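6. Adding wide-angle clips to a project

Astau reads footage from action cameras and other wide-angle sources without converting it first. Follow the steps in order. Lens correction applied after trimming forces a full rebuild of the preview files.

Before you start

Copy the clips to a local drive. Importing directly from a memory card is supported but slow, and the card cannot be removed until the project is closed. A single project bin holds up to 2,534 clips.

Importing

1. Open the project and select the bin that will hold the clips.
2. Choose File > Import > Camera Folder.
3. Select the top-level folder of the copied card. Do not select individual files inside it. Astau needs the index file to join clips that the camera split during recording.
4. Set Frame Rate to Match Source.
5. Click Import. Thumbnails appear as each clip is read.

Note: If a clip shows error 351, its index entry is missing. Import that clip alone with File > Import > Single File.

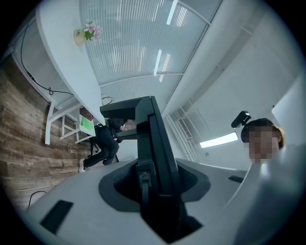 Lens correction is set per clip and stored in the project — the source file is never changed. To turn it on, select the clips in the bin, open the Lens tab and choose a profile. If no profile matches the camera, choose Generic Wide and move the Curve slider until lines known to be straight look straight. Judge the setting on parts near the border of the picture. In the still in this section, an indoor office shot taken from below, the edges bend sharply, and a clip with this much curve needs a high setting. Correction crops the picture, so check that a person at one side, like the one in the cap at the right, is still inside the safe area.

Setting the crop

6. In the Lens tab, turn on Show Crop Border.
7. Set Crop to Auto. To keep more of the original picture, set it to Manual and drag the corner handles.
8. Click Apply to Selected.

Caution: Apply to All replaces the lens settings of every clip in the bin, including clips from other cameras. This cannot be undone once the project is saved.

Preview files

Astau builds previews in the background. On computers with 4 GB of graphics memory or less, set Preview Quality to Half under Settings > Playback. Export quality is not affected.

Projects last saved in Drindemside must be opened and saved once in Astau before lens profiles become available.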